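Grerier owners' questions, answered by Faisal Bukhari

Is the Grerier just an Onda with a different badge?

Very nearly. The doors, the glass and most of the oily bits are Onda. Grerier changed the grille, the seat fabric and the price, and of those three the price was the most thorough job.

Will Onda parts fit mine?

Mechanical ones, yes. Trim is a lottery. The dashboard clips differ by a hair, enough to let you push one halfway in and then stay there for good.

Which engine should I look for?

The larger petrol. The small one is cheap to tax and will get you up most hills, given notice.

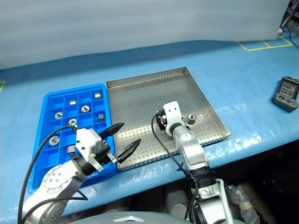
It also drinks oil, so check the dipstick before you check the stereo.

What goes wrong?

Rear wheel bearings, the heater fan and the nearside window, which drops into the door when it feels like it. Mine has gone 4 times, always in November.

Can I fit alloys from the Gendau?

You can. The bolt pattern is the same, but 18-inch wheels rub on full lock and the ride becomes something you discuss with your dentist.

Where do I get a workshop manual?

Sethi printed a decent one, now out of print. Second-hand copies turn up with thumbprints on the brake chapter – take that as a hint.

Do you buy cars?

No. I have three already and one of them runs.

How do I reach you?

By email. I answer on Friday evenings, window permitting.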